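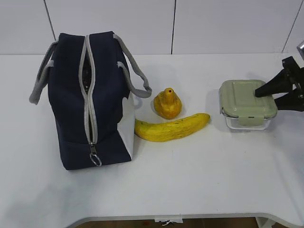 Skollano SG-70 two-finger gripper: grip hold fault and replacement finger pads

Published December -- Jutine Handling, product support desk

The SG-70 is an electric parallel gripper for light table-top arms. It is sold for packing and sorting work with mixed goods: lidded containers, soft bags, fruit and similar items. This page covers a known fault in units running controller firmware 2.0 to 2.3, and the parts and settings needed to correct it. Units on firmware 2.4 already have the corrected settings but may still need new pads.

Description of the fault

On a loss of communication with the arm controller lasting more than 200 ms, the gripper should hold its last commanded force. Affected units drop to zero motor current instead. The spindle is not self-locking, so the fingers relax and the load may fall. The status light stays green and no entry is written to the fault log.

The fault was first reported by Aguirre, a packing line integrator, after a glass container was dropped from bench height during a cable fault. No one was hurt. Bench tests at Jutine repeated the drop in 19 test runs, all with the arm stationary and the fingers closed on a smooth lid.

Affected units

Serial numbers ending in A or B, where the controller reports firmware 2.0 to 2.3. The serial number is on the underside of the wrist flange. Units with the Trarnum brake module fitted hold mechanically and are not affected, though the update is still advised.

Interim measures

Until the update is done, do not lift glass, filled containers or anything heavier than 236 g. Keep hands out from under the load at all times -- including during teaching at reduced speed. Do not rely on the green status light as proof of grip.

Finger pads

Worn pads make the fault worse, as a small loss of force is then enough to let the item slip. The ribbed pads should be replaced when the grooves can no longer be felt with a fingernail. For uneven items, such as fruit with a lumpy skin, set force mode to Soft and check that both pads make contact at the same height before lifting. 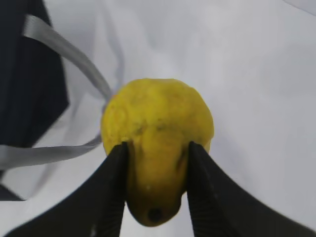 Service kit SK-70

Contents: one pair of ribbed finger pads, four pad screws, update cable, printed fitting sheet. The kit does not include the brake module, which is ordered separately. Firmware 2.4 must be loaded before the new pads are calibrated; calibration values from earlier versions are discarded on update.

After fitting, close the gripper on a soft test block, pull the communication cable and wait one minute. The block must stay in place. If it moves, take the unit out of service and return it.

Related items

Trarnum brake module for SG-70
Skollano wrist flange cable, straight and angled
SG-70 fitting sheet and force settings
Returns form for grippers and controllers

Contact product support | Copyright Jutine Handling | Back to top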